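Support case 3149
Category: Bin picking cell, work rules and cable management
Status: Closed with conditions
Requested by: Alletti, shared test laboratory
Handled by: Erkeo Technical Support

Summary of the request

The laboratory reports repeated protective stops during picks from the metal bin. The stops are logged as joint torque deviations and come mostly when the wrist turns while the hand is low in the bin. The laboratory asks whether the torque threshold may be raised, and whether doing so would conflict with the site rules for shared cells.

First reply from Support

The torque threshold is a protective setting under section 2 of the site rules and may not be changed to clear a recurring stop. A change requires a new risk review signed by the cell owner. Until that review exists, the threshold stays at its released value.

Please supply the following before further work on the cell:
- the controller log covering the last 50 picks
- the current tool load data, including the hand and everything attached to it
- the revision of the Durkine hand driver in use
- confirmation that the bin is held to the table by at least one mechanical clamp

Reply from the laboratory

Log attached. The driver is the May release. Tool load data was entered when the hand was first mounted and has not been revised. The supply cable has been replaced by a longer one in the meantime, and the load data does not include it. The bin is clamped at the corner. We have not taped the bin down, as the rules do not accept tape as a fixing.

Assessment

The log holds 434 entries. The torque deviations are grouped at wrist angles near the end of the permitted range, and very few occur with the wrist in its middle position. This pattern agrees with a cable that pulls on the wrist as it turns. It does not agree with a fault in the hand or with contact against the bin wall, either of which would give stops at fixed positions in the bin.

The cable dressing was therefore taken as the main point of the case. On this cell the yellow cable crosses the gray link, passes over the orange joint and curls around it in a wide loop, with black cables tied alongside. A loop is permitted and in most cases necessary. The rules ask that it be long enough for the full wrist range, that it not hang below the hand, and that its ties be placed where they cannot reach a moving edge.

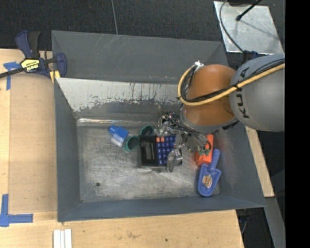

ALLETTI TEST LABORATORY, 6 September 2018

Work on the cell was carried out under the shared cell procedure, with the following instructions given to the laboratory.

1. Load data. Weigh the hand with its fittings and enter the new value. The part of the cable carried by the wrist is to be counted as tool load. Run the load identification routine with the hand empty.

2. Cable range. Move the wrist through its full range at reduced speed, one joint at a time, with the hand above the rim of the bin. Stop if the cable tightens or a tie shifts. Record the angle.

3. Thin wires at the hand. The wires that fan out across the fingers are to be checked before each session. Wires that can catch on an item must be gathered or the item set changed. Items with handles or open rims, such as the blue scoop now in use, are listed as catch risks and are to be placed by the operator with the arm stopped.

4. Bin fixing. Check the clamp at the start of each session and after any contact with a bin wall. The blue tape on the sheet to the left of the bin may remain as a position mark. It may not be relied on to hold anything.

5. Items. Test items may be of mixed shape and surface. Glossy items, including the black calculator, are to be noted in the session record so that failed detections are not filed as hand faults.

Second reply from the laboratory

Instructions 1 and 2 are complete. The cable tightened before the wrist reached its end position. We moved one tie and repeated the check, after which the full range was clear. The session was then run for 50 picks with the released threshold. Two stops were logged, both with the fingers against the bin wall.

Response from Support

The two remaining stops are correct behavior and need no action. The threshold has been kept, and the request to raise it is withdrawn by agreement.

The Tello logging service is set to keep 3000 entries per cell. Please export the session record before the limit is reached, as older entries are overwritten without notice and the rules require the full record at the yearly review.

Conditions for closing

- Revised load data to be stored with the cell file
- Cable range check to be repeated after any change of cable, tie or hand
- Instruction 3 to be added to the start-up sheet
- Any new torque deviation away from the bin walls to be reported under this case number

The start-up sheet was received and accepted. Load data file pending, reminder set.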